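**How many demos before a sorting policy stops fumbling the cables?**

*darklow_bench*, 1 March 2024

Hi all! We're teaching a two-arm setup to move small parts from yellow bins to a steel tray lined with paper, and I'm the one doing most of the teleoperating. We have 298 episodes so far. Motors and round boards are coming along nicely, but the wire harnesses are driving me up the wall - the policy closes its fingers beside the wire, or just hovers over it.
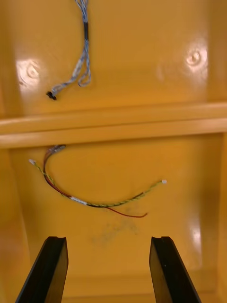 I've been laying the harnesses out in pretty much the same pose every time, thinking that would make life easier for the model. Is that my mistake? And should I throw out the episodes where I missed a grasp and went back for it?

**Fallholm**

More data. We had 683 before ours was any good.

**grilodon_fan**

Oh, I feel for you, thin wire is miserable! Please do keep the episodes with a second try in them, as long as you recover calmly and finish the task, because the policy has to learn what to do after a miss from somewhere. I'd only drop the ones where you stopped halfway or dragged the tray along.

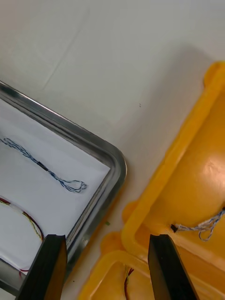 As for the poses, yes, I'd mix them up a lot more. Drop each harness in from a hand's height and take whatever shape you get, and vary which one you pick first (I kept going left to right without noticing, and so did my model). Change what's already in the tray when you start, too.

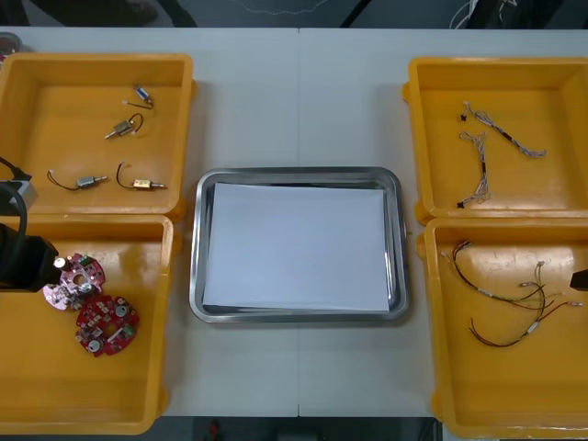

**Chiến Lò**
*Community moderator, data collection board*

Agreeing with the reply above, and adding one thing - pause briefly with the fingers open over the wire before you go down, and do it the same way each time. I'd record 28 fresh harness episodes like that, retrain, and compare before committing to a few hundred more. Do post how it goes!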